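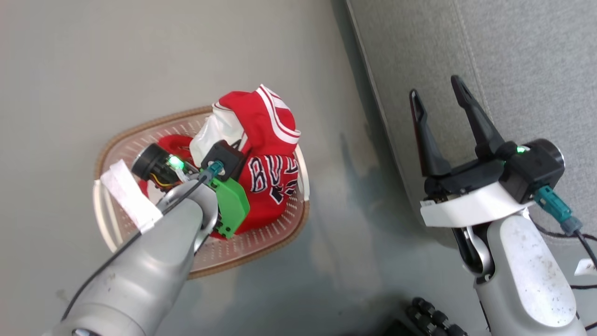
# Plutance Holus — two-arm mobile handler for household work

Holus is a two-arm robot for soft and light objects: clothes, towels, cushions, toys, small boxes. It is made for training flats, care-home laundries and test rooms where people walk in and out during the work. This page explains what you receive, and also which rules we ask every buyer to follow. Please read the second part before you order. Some customers find later that their room is not suitable, and then the machine waits in its crate for months.

## What is supplied

- One Holus base with 2 arms, each with a gripper
- Finger sets in two lengths, with spare pads
- Control cabinet and hand-held enable switch
- Wall-mounted stop button with cable
- Floor marking tape for the working zone
- Printed manual and the blank risk assessment form

The Brastenov charging dock is sold separately. It can stand in the same room, but it must be outside the marked zone.

## Main data

| Item | Value |
|---|---|
| Number of arms | 2 |
| Reach of each arm from shoulder, long fingers fitted | 1666 mm |
| Least width of marked zone | 2000 mm |
| Gripper status light | Green when powered and ready |
| Floor | Smooth and level, no loose rugs |
| Order code | Ask for the Henríquez kit if you need the long fingers fitted at delivery |

The green light means only that the gripper has power and answers to the controller. It does not mean that it is safe to put your hand near the fingers. We ask you to repeat this in every training, also for people who know the machine well.

## Standards

A robot which shares a room with people should be considered as a whole system, together with its tools, its objects and its floor. For this reason we do not say that the arm alone is "safe". The documents we ask buyers to have at hand are these:

- ISO 12100, for the general method of risk assessment
- ISO 10218, parts 1 and 2, for industrial robots and their integration
- ISO 13482, for personal care robots, if residents or patients can come near
- ISO 13850, for the emergency stop

Which of them applies depends on your use and your country. We can discuss this with you, but the final assessment must be signed by the person who is responsible for the site. Our form helps you to write it down in a good order. It does not replace the standards themselves, and you must check that you have the current edition.

## Good practice for laundry tasks

Laundry looks harmless and so people become careless. Sleeves, straps and cords can wrap around a finger or a wrist joint, and the arm then pulls more than the operator expects. We recommend the following.

**Before start**

1. Put the basket on the floor inside the zone, away from sofas and other furniture. A low plastic basket is better than a tall one, as the forearm comes in at a flat angle.
2. Mark the rim of the basket with a strip of white tape. Operators then put it down the same way round every time.
3. Take out belts, hangers and anything with a metal hook. Empty the pockets.
4. Look along each cable from the gripper to the elbow. It should follow the arm without tension, and it should not hang in a loop that a garment can catch.
5. Check that the connector on each gripper is fully pushed in. Do this with power off.
6. Press the stop button once and confirm that both arms stop.

**During work**

- Use one arm in the basket at a time. The other arm stays raised beside it with the gripper open and empty.
- Do not help the robot. If a jersey slips from the fingers, let it fall and let the machine try again.
- Nobody reaches into the basket while the enable switch is pressed — this rule has no exceptions, also not for our own technicians.
- Mixed loads are allowed, but heavy and light pieces should be near each other in size. A big towel over a small shirt causes many failed grips.
- After about 20 garments, pause and look at the finger pads. Lint makes them slippery.

**After work**

Bring both arms to the rest position, switch off at the cabinet and remove the key. Wipe the arm covers with a dry cloth. Small scuffs on the white surfaces are normal wear and need no repair, but a crack must be reported and the arm taken out of use. Write failed grips and all stops in the log, even when the reason seems obvious.

## Wiring and brackets

Part of the gripper wiring is open to view, so that the technician can check it without removing a cover. On the other side, this means that liquids must stay away. Holus is for dry laundry only. Please do not spray cleaning product on the gripper.

Customers may fit their own brackets, for example printed plastic ones for a sensor. In this case the bracket is a change of the machine, and the risk assessment must be done again for that part. Sharp corners should be rounded, and the bracket must not reach beyond the tips of the fingers.

## Delivery and training

Delivery includes one visit by a technician, who marks the zone with you and goes through the checks above. At least two people from your site should be present for the whole visit. Next training places are open in November. When you write to the Plutance sales office, please add a simple drawing of the room with doors and furniture.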